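Chapter 7
Chores

7.1 Why the house is harder than the factory

A welding robot on a car line does the same job every shift. The part arrives in the same place, the floor is bolted and level, and people are kept behind a fence. When the part is missing the robot stops and a light comes on. Machines of this kind have worked well for decades, and most of the methods in Chapters 3 to 6 were first used on them.

Household work is different in almost every respect. Rooms are narrow and were laid out for people. Doors swing, fold or slide. Things are put down wherever there was space for them, and they move from one day to the next. A machine that tidies a hallway has to find out what is in the hallway each time it goes in.

Much of the early work is therefore done in simulation, where a room can be reset at the press of a key and a broken door costs nothing. The examples in this chapter use the Kitska house, a set of simulated rooms with a two-armed robot.

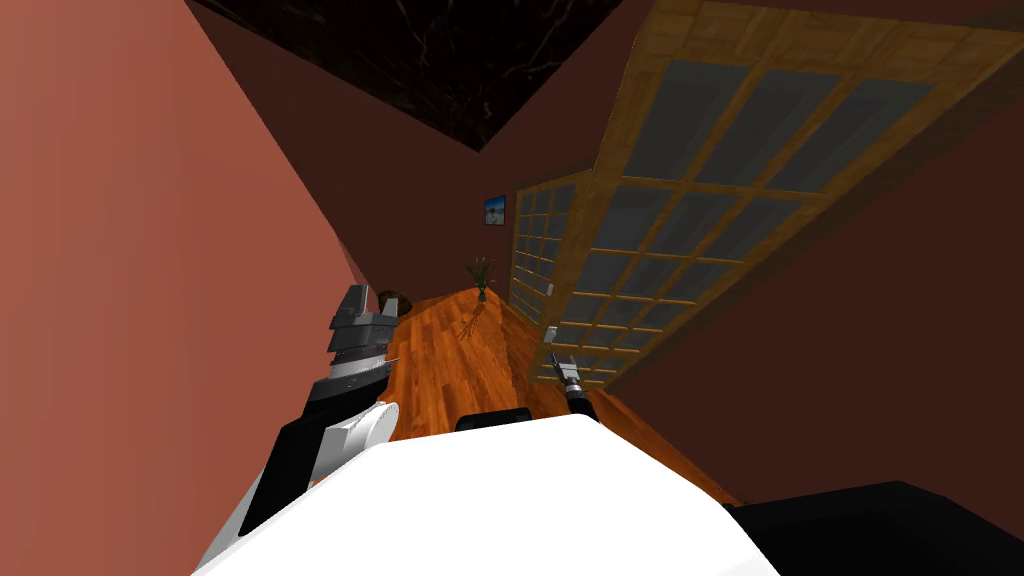

Figure 7.1 The hallway in simulation, with the right gripper near the lower frame of a sliding door.

Consider the sliding door. A person opens one without thinking, often with a foot or an elbow. The robot must find the edge of the frame, place a finger against it, and push along the line of the track. If it pushes a few degrees off that line the door binds. If it pushes too hard the gripper slips. It must also know when to stop, and the body has to stay clear of the wall while the arm is moving.

In the Canilmont trials the robot was given 300 attempts at a door of this type and opened it fully in 289. That sounds like a solved problem. The same program was then tried on 23 doors it had not met before, and the results were much poorer. Section 7.4 looks at the reasons. 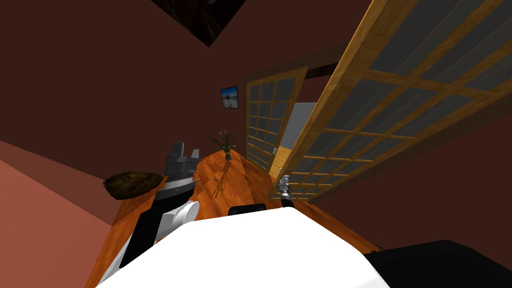 Guthrie, in a reply printed with the trial report, objected that a count of opened doors says very little about chores. A householder wants the basket carried through and put away, he wrote, and the door is only one step on the way. Score the whole job or do not score it.

The objection is a fair one, and we return to it at the end of the chapter. A chore is a chain of steps. Suppose each step succeeds 95 times in 100, and failures are independent. A chain of 22 steps will then be finished without a fault less than a third of the time. People make mistakes just as often in some tasks, but they notice and put them right as they go.

Small objects on walls and floors bring a second kind of trouble. To straighten or dust a picture, the robot must bring its fingers close to the frame without knocking it, and judge the angle from a view partly blocked by its own hand.
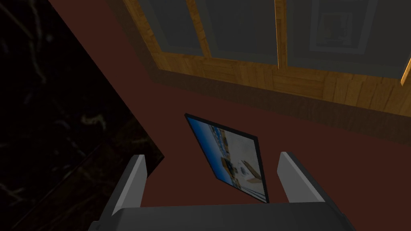

Errors of a few millimetres matter at this range. The usual remedy is to move slowly and check the position again at each stage, and it makes the work very slow. The Dreltix controller, described in Section 7.3, takes fewer checks by using the force felt at the fingertips.

Before reading on, you should be familiar with joint limits (Section 2.5) and with the grasp types listed in Table 4.2.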